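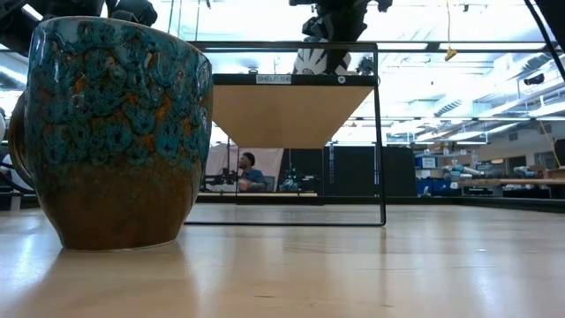
Mugs on the table or mugs on a shelf?

Reading time: 4 min

Search the forum Enter keyword

plainoak_81
I need some opinions on mug storage. We have a light wooden table with a glossy finish and one of those little black rod shelves with a flat board on top. The mug is a big ceramic one, blue and teal glaze over rust brown, plain brown at the foot. It lives on the table right now, next to the shelf. My wife wants it up on the board. I want to leave it down where I can reach it. We have more mugs coming in February from the same pottery in Markness, so I'd like to settle this before they get here.

Questions are whether a thin rod shelf is okay for heavy mugs, and whether the foot of the mug will mark a shiny table.

tidewater_jo
Put it on the shelf. Things left on a table turn into more things left on a table.

Raghda Hakim
I sell pottery at the Friday market, so I handle a lot of mugs. Turn it over and feel the foot ring with your thumb. If it's smooth you're fine. If it feels like sandpaper, rub it with wet 400 grit paper for a minute, rinse, dry. Rough foot rings are what scratch tables. The glaze usually stops short of the bottom, so what touches the wood is bare clay.

plainoak_81
Just checked. One side is smooth and there's a rough patch under the handle side. I'll try the paper.

gus_m
I disagree with tidewater_jo. A mug you use every day should be where you use it. I had mine on a high shelf and chipped two getting them down with wet hands. If the shelf board is narrow and the mug has a wide belly like that, the handle sticks out and somebody's sleeve catches it.

tidewater_jo
Then turn the handle in. I've had 11 mugs on an open shelf for years and haven't lost one.

gus_m
You don't have kids.

tidewater_jo
I have three.

kettleback
What's the label on the front edge of the shelf? Looks like SHELF-14B or something close. If that's a stock number you might be able to look up the weight limit.

plainoak_81
Yes, that's how I read it too. It came secondhand from a clearance at Coltesach and there was no paperwork with it. I left the sticker on. I've been meaning to email them.

kettleback
Email them. With thin rods I'd worry less about the board and more about the legs spreading. Load it up with books for a day and see if it rocks. Ours is an Ivham and it was fine with plates but wobbled whenever anybody leaned on the table.

We use cookies to remember your settings. Accept Manage

Raghda Hakim
Agree on testing with books. Also put felt dots under the bottom rails. Metal on a shiny finish leaves gray lines and they don't all wipe off. I'd do that before worrying about the mug.

plainoak_81
Hadn't thought of the rails. I just slid it over and there is one faint line.

farina_fan
Try a little dish soap on a soft cloth first, then a white eraser, lightly. Don't use the scrubbing side of a sponge on a gloss finish. I did that on mine and now there's a dull spot that shows every time the light is on.

On the mug question, I'd use the space under the board. Mug goes inside the rods, tea tins on top. I keep a Farina sugar bowl under mine and it never gets bumped.

gus_m
That's the first idea in here I'd go along with. Measure the height though. Large mugs don't always clear.

tidewater_jo
Fine as long as it clears with room for your fingers. Otherwise you'll bang the rim on the board every morning.

plainoak_81
Measured. It clears, but my knuckles touch the board. The new ones are supposed to be the smaller size, so those can go under and this one stays on the table for now. Felt dots are ordered. The soap got most of the line off, and I haven't tried the eraser yet.

kettleback
Post back if Coltesach answers about the weight. I'm looking at a used one with the same kind of rods.

193 views

Get new threads by email once a week. Enter your address Sign up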